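Tadport draw with Cillinmont leaves promotion race open
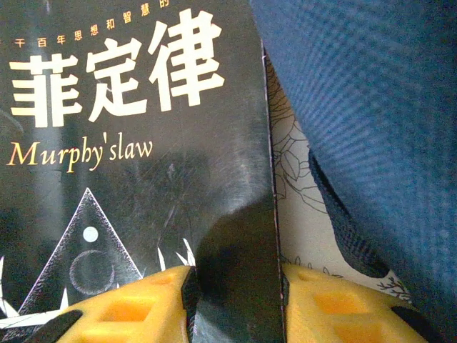 A paperback with the English subtitle "Murphy'slaw" on its black cover.

2009-07-18

Tadport gave up a two-goal lead in the last 20 minutes and had to settle for a 2-2 draw at home to Cillinmont, a result that keeps both clubs in the hunt for promotion with four games left to play.

Aguirre put the home side in front with a header from a corner in the seventh minute. The striker added a second just before halftime, after a long clearance bounced over the Cillinmont back line.

Cillinmont made two changes at the break and had more of the ball from then on, but did not manage a shot on target until the hour. Climolell, one of the substitutes, pulled a goal back from the edge of the box and then set up the equalizer with a low cross that was turned in off a defender's shin.

Tadport thought they had won it in stoppage time. A free kick came back off the post and the rebound was put into the net, but the assistant's flag was already up for offside.

The draw moves Tadport to third place, one point behind Cillinmont. Only the top two go up. The clubs last met in February, when Cillinmont won 1-0 on a heavy field in a game that had been postponed twice.

It was Aguirre's 128th league appearance for Tadport. The striker left the field with a tight hamstring shortly before Cillinmont's first goal and will be checked by the club doctor before the next match. Tadport are already without their first-choice goalkeeper, who is serving the second game of a three-match ban.

Around 400 visiting fans made the trip, and kickoff was put back 15 minutes to let them in after a delay on the coast road.

Tadport play away in their next game, against a side that has lost only once at home this season. Cillinmont have a week off before hosting the league leaders. Tickets for that game are on sale at the stadium office and will not be sold at the gate.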